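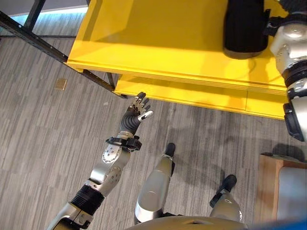 Fig. 1. Yellow table, front edge. See item 4.

Furniture and Floor Inspection — Activity Room, Janjua Building
Inspected by: Notburga Schwaiger
Reviewed by: Pirmin Camenzind
Date: 28 July 2022
Previous inspection: May, same room

Ratings: OK / Monitor / Repair / Remove from use

1. Floor surface
Rating: Monitor
Joint between the two floor coverings at the main door has lifted slightly. No trip edge at present. Tape applied in May is still in place but is collecting dirt along one side. Replace with a screwed threshold strip at the next maintenance visit.

2. Exit route
Rating: OK
Clear width measured with both door leaves open. Door closers latch from any position. Exit sign lit on mains and on battery test.

3. Stacking chairs (Sukum)
Rating: Repair
23 chairs checked individually. Seat screws loose on two, glide missing on one. Tightened on site. The chair without a glide has been tagged and set aside; it marks the floor and rocks when loaded. Order glides by leg diameter, as the old part number is no longer accepted.

4. Tables, general
Rating: OK
Height to top surface 700 mm against the specified 700 mm. Edges checked by hand along the full length for chips and sharp spots. None found. Leg fixings tight. Do not use solvent cleaner on colored tops — the May report noted dulling on a table in the next room.

5. Folding table (Drendent)
Rating: Remove from use
Locking catch on one leg frame does not engage fully. It can be pushed home by hand but releases under side load. Tagged, asset no. 548. Not to be returned to the room until the catch is replaced and the table retested.

6. Storage shelving (Bisent)
Rating: Monitor
Wall brackets present at top and middle. Load label reads 200 kg per bay and is partly worn; replace label. Heavy boxes were on the top shelf again. Moved to the bottom during inspection.

Comment (P.C.): Same finding as May. Please put the loading note on the shelf itself. The one on the notice board is not being read.

7. Electrical outlets and cords
Rating: OK
Cover plates intact. One extension cord was run under a mat and has been removed. Visual check only; testing is recorded separately.

8. Windows and blinds
Rating: Repair
Cord cleat missing at the left window, leaving the loop hanging within reach of a child. Cord tied up as a temporary measure. Fit cleat before the room is next booked for under-fives.

Open actions
Item 1: threshold strip, maintenance.
Item 3: glides, stores.
Item 5: catch, Drendent parts desk.
Item 6: new load label and shelf note, N. Schwaiger.
Item 8: cord cleat, maintenance — priority.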